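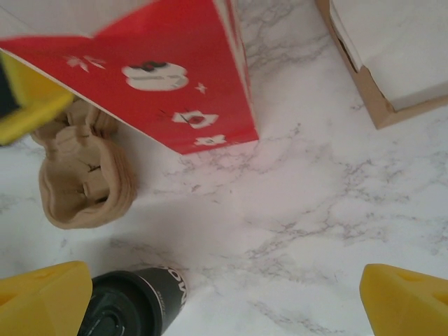
Jordan Yeoman writes that the Benico has been on the kitchen worktop for three winters and the only thing to have gone wrong with it is that other people in the house keep winding it. We asked whether we could put that at the top of the page and were told yes, provided we also mentioned that the bell is louder than you expect. The bell is louder than you expect.

Benico Mechanical Kitchen Timer
Stock no. 3469
In stock, usually sent next working day

The Benico is a clockwork timer. You turn the dial, it ticks, and when it gets back to the beginning it rings. There is no screen and no battery hatch to lose the cover of. It will not connect to your telephone, and if your telephone asks, it will get no reply.

We have sold kitchen timers since the shop opened and have been through a fair number of them. Most of the cheap ones share one fault: they are accurate over an hour and hopeless over four minutes, and four minutes is what people want when they are standing over an egg. The Benico uses a heavier spring and a proper escapement made by Văduva, who have been making the insides of other people's clocks for a long time and seldom get their name on the outside. You can find it if you take the back off. Please don't take the back off.

What you get

One timer, one card with the instructions on it in very small type, and a felt pad for the base. The felt pad is self-adhesive and we suggest fitting it. Without it the timer creeps along a smooth worktop as it rings, and several have gone over the edge into a washing-up bowl. The guarantee has a line about washing-up bowls.

Details

Body: pressed steel, enamelled
Dial: sixty minutes, marked every minute, numbered every five
Movement: Văduva wind-up, no battery
Bell: single, steel, rings for 8 seconds
Weight: 200 g
Colours: cream, bottle green, a blue the maker calls Harbour and we call blue
Guarantee: two years on the movement, one on the enamel

How to use it

Turn the dial clockwise all the way round to sixty, then back to the time you want. This matters for anything under ten minutes. The spring needs a full wind to run evenly, and a dial nudged straight to three will give you something between three and whatever it feels like. Most of the timers sent back to us as faulty have been nudged straight to three.

To stop it early, turn the dial back to zero. It will ring, briefly and with some resentment. There is no way of stopping it silently, so it is not the timer for a house with a sleeping baby in it. For that we would point you towards the Juven, further down.

Wipe it with a damp cloth. It doesn't like the dishwasher, the hob, or the top of the oven when the oven is on. The enamel will take a knock but it won't take a scouring pad, and the numbers on the dial are printed, so go gently round those or you will be left with a timer that only you can read.

The tick

People write to us about the tick more than anything else, so it gets its own heading. It's a medium tick. You will hear it across a kitchen with the radio off, and you won't hear it over an extractor fan. Some customers find it companionable. One returned hers after an evening, saying it made her feel that she was being waited for. We refunded her in full and have thought about it since.

If you teach, or play board games with someone who takes a long time over their turn, the tick may be the reason to buy it. We have sold more than 27 to one piano teacher and have never liked to ask what becomes of them.

How it compares

We stock two others and get asked which is best, which depends what you are cooking and how you feel about noise.

The Juven is an electronic timer with a choice of beep, buzz or flashing light. It counts up as well as down, and it will go to a hundred minutes, so it suits bread and anyone who braises. It takes a flat round battery that you will not have in the drawer. It has a magnet on the back, strong enough for a fridge door but not for a fridge door that gets slammed.

The Preveo is a sand timer, or rather three of them in a row on a wooden stand, for soft, medium and hard eggs. It's handsome and completely silent, so you have to stand there watching it, and at that point you could be watching the egg. We sell a great many in December.

The Benico sits between the two. It's the one we use in the shop, for tea.

Repairs and spares

The maker will service the movement for as long as they are in business, and so far that has been no trouble. Send it to us first, in something padded, with a note saying what it's doing or not doing. "Broken" is a popular note but doesn't get us very far. "Stops at eleven minutes" is excellent. We don't charge for looking.

Felt pads are sold singly. Replacement dials come in cream only, whatever colour your timer is. We have asked. The maker's position is that a cream dial goes with everything, and anyone who has bought a bathroom suite will know how that conversation ends.

Questions we are asked

Does it work at altitude? Yes – it's clockwork. The egg will take longer, but the timer can't help you there.

Can I set it for longer than an hour? Set it for an hour, then set it again. Some people keep two, one for each half of the joint.

Mine rings at one minute to. Is that a fault? If it does so every time, send it in and we'll adjust it. If it only does it now and then, see the bit about winding it right round to sixty.

Is it suitable for children? It's fine for timing them. The movement has small parts inside, and a determined child will find them. We'd say from the age at which they can be reasoned with, and leave you to judge when that is.

Will the new ones match my old one? Cream and green are unchanged. The blue was altered slightly and is now a touch greyer, so an old and a new side by side will look like cousins.

Do you gift wrap? We do, in brown paper with string. We can put a card in if you tell us what to write, up to the length of a postcard. We won't wind it before we wrap it, although this has been requested. The post office was very clear with us about parcels that tick.

Delivery and returns

Orders placed before noon normally leave the same day, and the rest go the next working morning. Postage is worked out at the checkout and a single timer goes as a small parcel. If you're ordering several, ring us first, as it often comes out cheaper in one box than the website believes.

You can send it back within thirty days if it's unused and still has its instruction card. We accept that you will have wound it once to hear what it sounds like. We would have done the same.

Price and colours checked September 16, 2021. Bottle green is down to the last few and the next delivery is cream.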